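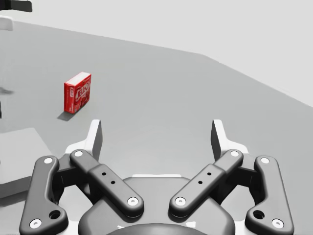

2022-12-01

Crop price model, week of fixing things I thought were fixed.

So the good news first: the trade module finally runs end to end with the drought shock switched on, and it doesn't fall over at the rice step anymore! Safta was right, it was the import shares. I had them adding up over all partners including the home country, so every region was buying a slice of its own harvest twice. Took me most of the morning to see it even after she'd pointed at the line (sorry, Safta).

With that sorted I reran the baseline and then the three drought cases – mild, bad, and the one Dorin keeps calling "the September one" because that's when he first sketched it on the back of a seminar handout. Mild looks sensible. Bad looks sensible too, mostly. Prices for beans and lentils climb a bit more than I'd have guessed, but the stocks are thin for those so fine, I can live with it.

The September one is weird. Prices jump in the first season, drop well under baseline in the second, then jump again, and it keeps sawing back and forth for five seasons before it calms down. I know farmers plant more after a high price, and that gives you some swing, but this much? I think the planting response is reading last season's price only, when we'd agreed to smooth it over two seasons. Need to check whether that change ever got merged or whether it's still sitting in my Nalow branch. I have a bad feeling about that branch.

Other stuff from today:

Plorkudum crashed again when I asked for maps of all regions at once. Doing them in batches of seven works. Don't ask me why.

The Onu yield tables have blank rows for sorghum. Not zeros, blanks, and the reader was quietly turning them into zeros, so two regions had no sorghum at all and were importing like mad. I've put in a check that stops the run and complains if it meets a blank. It complains a lot now. Dorin, if you get a run that dies right away with a message in capitals, that's me, and it's the sorghum.

I left the feed demand alone. I know it's still the old version. One thing at a time.

We had a long chat over lunch about who loses out in the bad case. My feeling going in was that it'd be the growers in the dry regions, and they do get hit, but the ones who sell anything at all get the higher price, so it partly evens out for them. The households buying far from the drought don't get anything back. Safta wants that split shown in its own figure and I agree, though I'd like to see it with the sorghum fixed before I get attached to it. Up to 3 percent of food spending in the worst region right now, and I don't trust that number yet, so please don't put it on a slide!

Tomorrow: look in the Nalow branch for the smoothing, rerun September, ask Safta which Onu release she used for Nolby and whether hers has the blanks too. Also save the seeds this time.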